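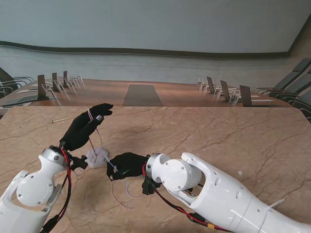 ### 3.2 Room and materials

All handwork took place at one marble-patterned table in the Plerkbridge meeting room. We grew very fond of this surface! Its brown veins wander in every direction, and small pale parts can be surprisingly hard to pick out against them. The parts came from the Nandden craft set, which we chose for its thin sticks and light plastic pieces. 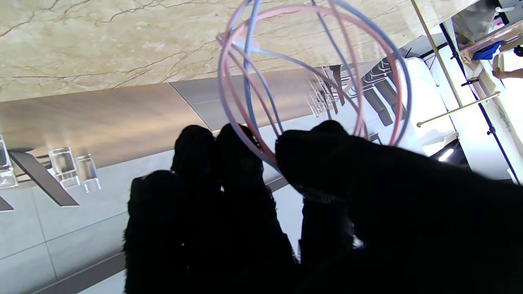 Open shapes were the most rewarding to study. A ball made of hoops has very little surface of its own – you look straight through it to the floor and chairs behind – so its outline changes with every small turn. We logged 845 views of such shapes, and 485 of them had furniture showing through the gaps.

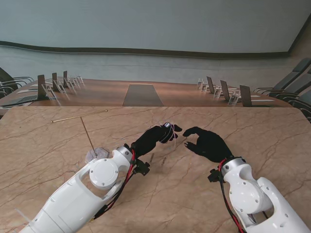 **Figure 2.** Tabletop with small parts and a gold-colored rod.

Long, thin items brought a different kind of fun. The gold-colored rod in Figure 2 stands out well on beige stone, while the clear plastic piece lets the veins show through and almost melts into the table. Wastier sorting sheets were used to label both kinds, with one line per item and a free column for notes on color and shine.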